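6. Setting up the cup station

This section covers the double cup holder supplied with the Plerkholm beverage table. Read Section 5 (Levelling the table) first. The holder should not be loaded until the table is level and the feet are locked.

Before you start

You will need the cup holder, one sleeve of paper cups and a soft cloth. Wash and dry your hands, and leave the cups in their sleeve until step 5.

Positioning the holder

1. Wipe the tabletop with a damp cloth and dry it with a second one. Grit under the base will mark the finish.

2. If you are running a kettle or urn cord, feed it through the grommet hole now. It is hard to get a plug through once the table is dressed.

3. Stand the holder on the table with the two rings side by side, facing the people who will be using it. Keep it at least 100 mm from any edge.

4. Press lightly on each side of the base. It should sit flat and not rock. If it rocks, go back to Section 5 - do not pack the base with folded paper.

Loading the cups

5. Open the sleeve at the base end and slide the cups out without touching the rims.

6. Lower the cups into the left side, open end up, keeping them between the wires. Let them settle under their own weight. Do not push down, as cups that have been jammed together will come away two or three at a time.

7. Do the same on the right side. The two sides do not need to match in height.

8. Look across the rims. They should be level. A leaning stack usually means a crushed cup near the bottom, so lift the stack out and discard it.

Note: The holder takes standard cold and hot cups. Cups with fold-out handles will catch on the wires and are not suitable.

Caution: Do not move the holder while it is loaded. Unload both sides, move it, then load again.

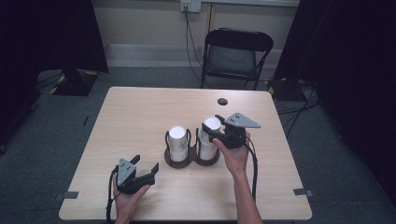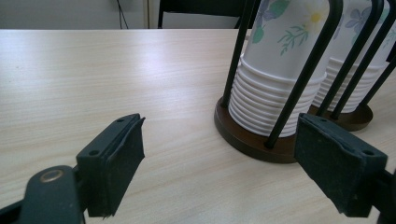 Daily care

9. At the end of service, take out any unused cups and return them to a clean, covered container.

10. Wipe the wires and base with warm water and a little dish detergent. Do not use bleach or a scouring pad, which will dull the colour of the base.

11. Dry the holder fully before reloading. Moisture left in the base will soften the bottom cup.

Replacement holders are listed in the Plerkholm parts catalogue under item 162. Quote the item number and the colour when ordering. For cleaning up spills on the tabletop, see Section 7.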